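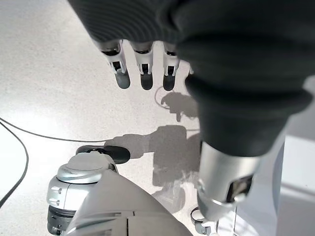
Keeping old floors in service: a conversation with the surveyor at Huet

The floor surveyor at Huet works from a second-floor office in Closgate and spends most of the year in other people's corridors. The firm inspects hard floors in schools, clinics and municipal buildings, most of them laid before the owners' present records begin. It does not sell polish, sealer or machines. The surveyor agreed to talk on condition that the conversation stay on floors and that no client be named without permission. Pometov, the former bus depot the firm surveyed in July, gave permission.

The Pometov job covered 2,511 square feet of cement-based terrazzo in a ticket hall and two adjoining passages. The owner had asked for a price to replace all of it. The surveyor recommended replacing one strip beside the east doors and grinding the remainder.

"The complaint was that the floor was worn out," the surveyor says. "Terrazzo of that thickness does not wear out in a ticket hall. What had worn was the coating, and there were several coatings, put down by different contractors who had not stripped the one before. You were looking at yellowed acrylic. The stone chips underneath were fine."

A survey starts with a moisture reading, which is taken before anyone discusses appearance. At Pometov the relative humidity in the slab was 70 percent at the center of the hall and higher along the east wall, where a downspout discharged against the foundation. The surveyor asked for the downspout to be moved before any grinding was priced.

"If the water is still coming in, you can grind and seal as carefully as you like and you will have white bloom along that wall by spring. The sealer traps the salts. Then the owner calls the grinding contractor back, and the contractor has done nothing wrong."

Cracks are mapped next. The surveyor separates those that follow the divider strips from those that cross them. A crack along a strip is usually movement the strip was put there to absorb, and it can be cleaned and filled. A crack that crosses several panels in a continuous line points to the slab below. Pometov had one of the second kind, running from a column base to the door threshold. It was monitored for 4 months with glued gauges and did not open further.

"Four months is short. I would have liked a full year, with a winter in it. The owner had a lease to sign, so the report says what we measured and for how long, and the reader can judge."

On cleaning, the surveyor is blunt. Most of the damage found in the firm's inspections is chemical. Vinegar and acid bathroom cleaners attack the cement matrix and any marble chips, leaving a surface that feels slightly rough and holds dirt. Maintenance staff then reach for something stronger. The firm's standard advice is a neutral cleaner at the dilution on the label, a clean rinse, and a pad change more often than the budget allows for.

"People buy the right cleaner and then double the dose. It leaves a film, the film picks up soil, the floor looks gray, they double it again. I have seen a corridor recover completely after three plain water rinses."

The grinding at Pometov was done wet, beginning with a coarse metal-bonded diamond and finishing at a medium resin grit. The surveyor argued against a high polish. The hall has outside doors on two sides, and the owner wanted a surface that could take rain carried in on shoes. A penetrating sealer was used in place of a film coating.

Matching the replacement strip took longer than the grinding. The original chip was a local limestone from a quarry that has closed. Fatik, the supplier used for the patch, prepared sample blocks with different ratios of chip and pigment. The first 2 blocks were rejected after being ground and sealed.

"You cannot judge a sample before it is ground. The face is all cement paste. You also cannot judge it in the yard. We put the blocks on the floor next to the old work and looked at them in the morning and again at four o'clock, when the light comes in low through the west doors. The chip size was right from the start. The pigment was too warm."

The accepted patch is still visible to anyone who looks for it. The surveyor expects the difference to narrow as the new cement dries out, and declined to say by how much.

Asked what owners should keep on file, the surveyor lists the sealer's product name, the date it was applied, the last grit used and the moisture readings with their locations marked on a plan. The Pometov owner has all of these in a binder at the ticket counter. The next reading along the east wall is due after the first heavy rain of the fall.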